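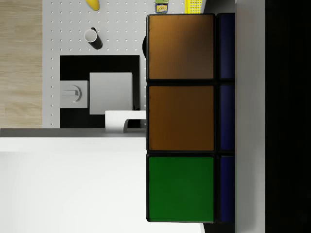
*Orange, Grün und Dunkelblau auf schwarzem Grund: ein Zauberwürfel ganz aus der Nähe.*

# Kinderzimmer im Oktober: Spielsachen sauber machen, ohne dass es ein Drama wird

Jedes Jahr, wenn es draußen früher dunkel wird und die Kinder wieder mehr drinnen sitzen, nehme ich mir einen Donnerstag frei und gehe einmal durch alle Spielkisten. Früher habe ich das an einem Wochenende gemacht, mit der ganzen Familie um mich herum, und das kann ich wirklich keinem empfehlen (man wischt einen Baustein ab, und schon ist er wieder verbaut!). Also jetzt vormittags, mit einer großen Kanne Tee und allen Handtüchern, die schon ein bisschen fadenscheinig sind.

## Was ich mir bereitlege

- zwei Schüsseln, eine mit warmem Wasser und einem Spritzer Spülmittel, eine mit klarem Wasser
- eine alte weiche Zahnbürste und ein paar Wattestäbchen
- einen Wäschesack mit Reißverschluss
- einen Schraubendreher für die Batteriefächer
- einen Karton für alles, was weiterziehen darf

## Bausteine und anderes Hartplastik

Kleine Steine kommen bei mir in den Wäschesack und dann ins Seifenwasser, wo ich sie eine Weile hin und her bewege wie Salat in der Schleuder. Danach klar abspülen und auf einem Handtuch ausbreiten, am besten über Nacht. Meine Nachbarin Chrysoula Lazaridis steckt ihre in die Waschmaschine, kalt und ohne Schleudern, und schwört darauf - mir ist das zu laut, aber ihre Steine sehen tadellos aus, das muss ich zugeben.

## Zauberwürfel und andere Drehspiele

Die werden ja ständig angefasst, oft direkt nach dem Marmeladenbrot, und in den Fugen sammelt sich dann alles Mögliche. Bitte nicht einfach untertauchen! Ich wische die Flächen mit einem gut ausgewrungenen Tuch ab und gehe mit dem Wattestäbchen die Rillen entlang. Bei Würfeln mit Aufklebern bin ich besonders vorsichtig und reibe immer von der Mitte nach außen, damit sich die Ecken nicht hochrollen. Hat sich doch einmal eine gelöst, hilft ein winziger Tupfen Bastelkleber auf einem Zahnstocher, kurz andrücken und bis zum nächsten Tag liegen lassen.

Wenn der Würfel hakt, drehe ich eine Ebene halb auf und puste die Krümel heraus. Manche geben noch einen Tropfen Silikonöl hinein, das geht auch, nur wirklich sparsam. Speiseöl dagegen wird mit der Zeit klebrig, den Fehler habe ich einmal gemacht und nie wieder.

## Kuscheltiere

Zuerst das Etikett lesen, falls noch eines dran ist. Was in die Maschine darf, wasche ich im Schonwaschgang im Kopfkissenbezug, und zwar höchstens die Hälfte der Bande auf einmal, damit abends noch jemand zum Einschlafen da ist. Nur wenn das Etikett ausdrücklich 60 Grad erlaubt, stelle ich auch so heiß ein. Alte Schätzchen mit Spieluhr im Bauch werden nur mit feuchtem Tuch und etwas Feinwaschmittel abgetupft.

## Holzspielzeug

Holz mag kein Bad. Ein feuchtes Tuch mit einem Schuss Essig, gleich trocken nachreiben, fertig. Raue Kanten glätte ich mit feinem Schleifpapier, und einmal im Jahr bekommen die Tiere aus dem Bauernhof eine hauchdünne Schicht Leinöl. Den ölgetränkten Lappen bitte flach im Freien trocknen lassen und niemals zusammengeknüllt in den Müll werfen, der kann sich selbst entzünden.

## Und beim Einräumen

Batterien prüfen, bei längerer Pause lieber herausnehmen. Puzzles packe ich in Beutel mit Reißverschluss und schneide mir das Bild vom Deckel dazu aus, so sparen wir ein ganzes Regalbrett. Der Karton mit den Sachen zum Weitergeben kommt am selben Abend noch in den Flur, zugeklebt - sonst wandert die Hälfte bis zum Frühstück wieder zurück ins Kinderzimmer.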